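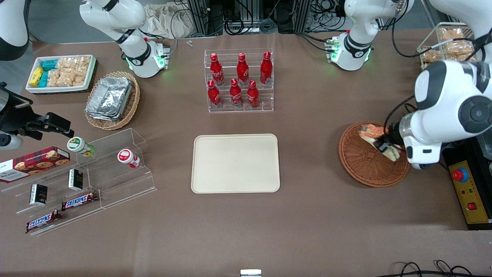

Snacks and Drinks at Favville Reading Hall: Frequently Asked Questions

May visitors bring their own food?
Yes. Packed food and covered drinks are permitted in the lounge at all times. Food is not permitted in the stacks or the map room.

When is the snack table open?
The table opens at 2 p.m. and closes at 8 p.m. every day except Sunday. Hours are extended in September.

How many guests may a group reservation include?
The lounge seats 200. Larger events — up to 600 guests — are held in the Thibodeau Wing and require written approval.

Are allergen lists available?
A current list is kept at the front desk. Guests with severe allergies should write to Seul-gi Shin, Visitor Services, before their visit.

Who approves outside caterers?
Requests are reviewed by Dwight Gosselin, Events Office. Caterers must provide proof of insurance.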